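Gatum Help Desk -- Event Fundraising
Ticket: Clanetham charity walk, team totals not matching main total
Status: Solved 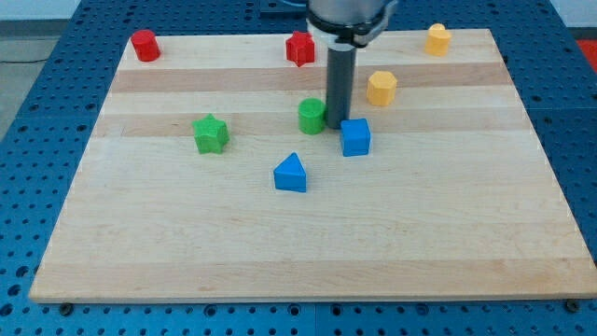

Opened by Illia Sydorenko, 9:10 a.m.

I run the online sign-up for the Clanetham walk, which is in August. We raise money for the Avdale children's ward. The thermometer on our main page is $1,000 higher than all the team pages added together. I have refreshed, logged out and tried a second browser. Same result. Walkers are asking which number is right.

Support, 9:42 a.m.

Thanks, Illia. Do you have any gifts entered by hand, such as checks or cash? Please also tell us if any team was renamed or merged after sign-up opened.

Illia Sydorenko, 10:05 a.m.

Two checks, both entered by me. No merges. One team changed its name from Becerra Family to Team Becerra. There are 77 walkers signed up, and that count looks fine everywhere.

Support, 10:51 a.m.

Found it. Both checks were for $500 and both were credited to Becerra Family. When the captain changed the name, she made a new team page and moved her walkers over. The old page was then hidden. Gifts on a hidden page still count toward the event total, but they don't show in the team list.

To fix it:
Go to Teams and turn on Show Hidden.
Open Becerra Family, then Gifts.
Select both checks and choose Reassign.
Pick Team Becerra and save.

Totals can take up to 90 minutes to update. Please don't enter the checks again while you wait -- that would count them twice.

Illia Sydorenko, 12:48 p.m.

Done. The numbers match now. Does the captain get a new thank-you email for each check? I'd like to avoid that.

Support, 1:15 p.m.

No, reassigning doesn't send any email. Donor receipts stay as they were too. Closing this one -- reply here within 2 weeks if you need it reopened.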